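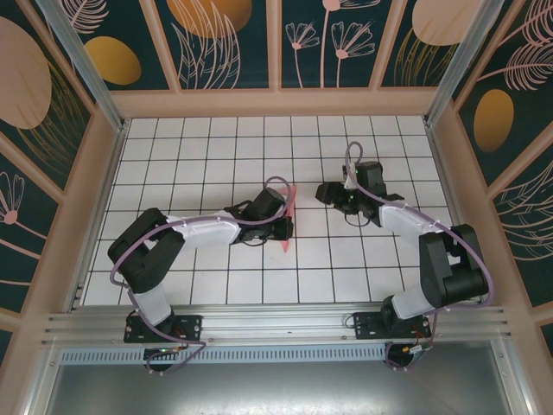
Guides > Dollhouse and Diorama Rooms > Tiled Floors

Rooms Walls Floors Trim Contact

Search this guide Enter keyword Go

Section 10: Laying the tile floor

I like to get the floor right before I even think about what goes in the room. For my own build I picked plain white squares with dark grout and put them inside three decorated walls, and I'm still happy with it. Dark grout shows every line, so your rows need to run straight all the way to the back wall. The pinkish-beige borders along the bottom came last!

1. Dry-fit the whole floor first, with no glue. Start at the open front edge and work toward the back.

2. Check your lines with a steel ruler every couple of rows. (Mirela Lins swears by a piece of thread pulled tight, and that's fine too.)

3. Lift one row at a time, spread a thin coat of glue and set the tiles back down. Leave it alone for 20 minutes.

4. Mix the grout in a small cup until it's like thick yogurt. Work it in on the diagonal with a soft scraper.

5. Wipe with a barely damp sponge – then wait, and wipe again.

Note: The Clitlow kit comes with 200 tiles. Keep the leftovers for repairs.

Caution: Don't soak the sponge. Too much water pulls the color right out of dark grout.

6. Let everything dry for 16 hours before you glue down the borders. Cut the corners a hair long and sand them back to fit.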